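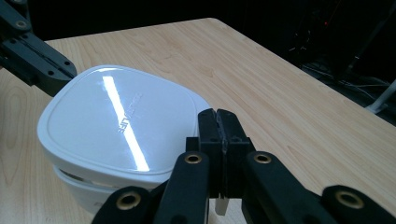

By Nomvula Motaung and Simone Paiva
Project report, Brundberg course in applied machine learning
28 January 2026

Our plan in May was to collect 1000 examples of a person opening and closing a box with two hand-held grippers, train a policy on them, and report how well it did. We ended up with 400 that we were willing to use. This report is mostly about why, and about whether 1000 would have helped. We doubt it.

The Wurnard handbook, which we followed for the setup, says that anyone can produce good demonstrations after a short practice. We did not find this. Simone's examples and mine look like two different tasks. She comes in low and slow from the side. I come in from above, and I stop to think, and the stops are in the data. A learner that copies us will copy the stops too. We tried trimming them out with the Modise script, which also trimmed the moments when a gripper was holding still on purpose.

The objects were small plastic containers with lids, used one at a time on a plain table. We told ourselves this was a simple start. We now think a lid is a poor first object. The grippers give no feeling of how hard you are pushing, so you work by eye, and your own hands are in the way.
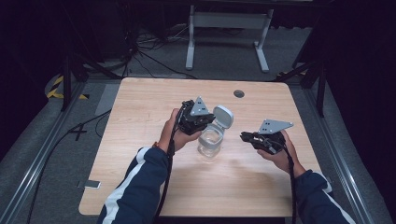 Figure 2. Two-handed work on the clear container, lid open.

Lighting bothered us more than we expected. The white lid has a bright streak across it in the gripper views, and the streak sits on the flat part of the lid. Our supervisor said the network would learn to ignore it. Maybe. We had no test that could tell us either way, and we would rather say so than repeat the claim. The table never changed, and neither did the dark background behind it, so any score from this room says little about another room.

We sorted examples into "keep" and "drop" by watching them. We did this separately for one batch and then compared, and we disagreed more than we liked, mostly over examples where the lid was touched and then left alone.
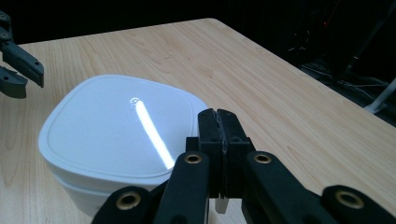
After that we wrote down 5 rules for dropping an example, and 2 of them we still argue about. The Gandside group uses a single rule, which is that the task got done. It is easier to apply, but it lets in a lot of fumbling, and we are not convinced their larger set is a better one.

The trained policy is covered in the appendix. Its results are weak and we have not tried to dress them up. Next term we would like to collect a smaller set with one operator and the lamps moved, and run it against this one before anybody asks us for more data.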